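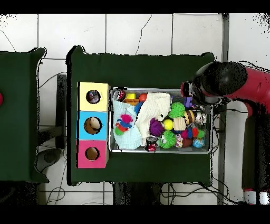
A three-compartment sorting box in yellow, blue and pink cardboard, beside a metal tray of mixed objects

Sorting box

A sorting box is a container divided into two or more compartments, each with its own opening, into which small objects are placed according to colour, shape, texture, material or some other property. Sorting boxes are used in early childhood education, in occupational therapy and in the home. They are usually paired with a tray or basket holding the objects to be sorted, known as the supply tray.

The term is sometimes used interchangeably with shape sorter, although a shape sorter has openings cut to match particular solids, while the openings of a sorting box are generally all the same and leave the choice of compartment to the person sorting.

Construction

Homemade and classroom sorting boxes are commonly built from cardboard panels, glued or taped at the edges. Cut edges may be left bare or covered with tape. Manufactured versions are made of wood or moulded plastic. Compartments are stacked in a column or set side by side. A stacked box takes up less of the table but is easier to knock over, and some makers put a weight in the base.

Each compartment is normally given a colour of its own. Pale shades are common in home craft patterns. Round openings are the most widely used, as they have no corners to tear and admit most small balls and blocks from any angle. The opening also lets the user look in and check what has already been put away.

The Drarkasbridge pattern, circulated as a printed sheet among playgroups in the town of that name, calls for three stacked compartments and can be cut from a single large carton. The Wunderlich box, a plywood version sold by a small maker in Jurovcombe, has a removable back panel for emptying. Its catalogue number, 391, is often used as a name for the model.

Supply tray

The supply tray is a shallow, open container, most often rectangular, with a low rim that stops balls from rolling onto the floor. Metal baking trays are a frequent substitute for purpose-made ones.

Contents vary with the purpose of the activity. A mixed tray may hold the following:

Balls, both smooth and spiky. Spiky balls are valued for their texture and are easy to grip.
Blocks and cubes, in plain wood or in colours.
Cloths, folded or crumpled. Quilted and smooth fabrics may be offered together for comparison.
Soft toys, including fuzzy animals in several colours.
Household items such as cans.

Objects of several colours, such as a striped ball or a multicoloured toy octopus, present a problem when the sorting rule is based on colour. Some teachers leave them out. Others include them on purpose so that the group has to agree on where they belong.

Cloths are also used to cover part of the tray, so that some objects are found only when the fabric is lifted. This is known in some centres as a buried tray.

Use

In the simplest form of the activity, one object is taken from the tray and put through one of the openings, and this is repeated until the tray is empty. The rule may be stated beforehand or worked out along the way. Common rules include hard and soft, rough and smooth, and things that roll and things that do not. A third compartment is often kept for objects that fit neither group — a practice teachers at the Dranurstead preschool call the "maybe box".

Objects larger than the opening cannot be sorted in the usual manner. Soft items can generally be pushed through, and folding a cloth small enough to fit is treated as a task in itself.

Safety

Small balls and blocks are a choking hazard for children under three, and trays for this age group are made up of larger pieces. Cans should be free of sharp edges. Cardboard boxes cannot be washed and are replaced when the openings become soft or torn, while balls and cloths are cleaned separately.

See also

Shape sorter
Treasure basket
Sensory bin

Last edited September 30, 2026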